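**Clerura** is a method for training robot arms to place small blocks in simulation, and for finding out afterward how much of that training was really about the furniture. It was developed by Josphat Nzioka and Mercy Muli as part of the Kimaro project and written up in a report dated November 12, 2024. The name has no agreed meaning, and its authors have each blamed the other for it.

## Setup

A single simulated arm, bolted to a low base on a long dark table, moves cubes onto and off a flat orange square. The room around it has plain walls, baseboards and the sort of floor a landlord would call characterful. Block positions are redrawn at the start of every episode. 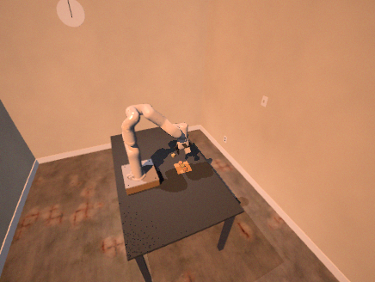 ## Method

Training begins with 10 scripted demonstrations, which a program called Urier stretches into 291 by shifting the blocks and replaying the motions. Demonstrations that end with a block on the floor are thrown out. Kiprono Langat argued for keeping them — as a warning, presumably — and was outvoted.

The learned policy starts each episode with the arm raised and the cubes spread on and around the square.
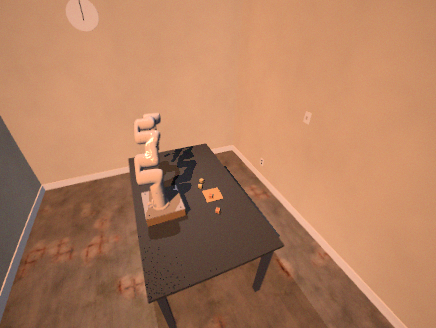 ## Viewpoint test

The test that gave Clerura its small reputation changes only the viewpoint. A policy trained from one side of the room is run from another, with no retraining. From the side facing the door, the base sits on the right and the arm reaches left. 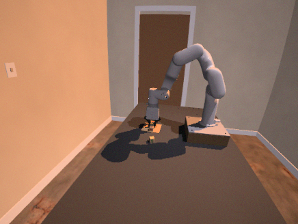
Clerura scores each episode by where the blocks end up, and gives no credit for style. Early versions did badly from the new side, and Martim Esteves traced much of the trouble to shadows. The arm throws a large dark one over the tabletop, passing right by the lone cube in front of the square, and the policy had learned to treat dark patches as places to avoid. The fix was to vary the lighting during training. It took an afternoon; the argument over whose idea it was took longer.

Later versions also vary the colors of the cubes, including a pale one with green on its face. 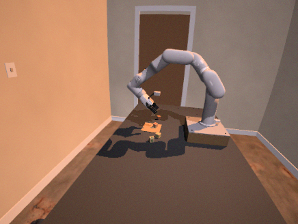

## Reception

Felista Simiyu, who maintains the rival Clokia benchmark, repeated the viewpoint test with 10 fresh training runs and got similar results. She objected to the use of a single table. The authors replied that a second table was planned for the next release.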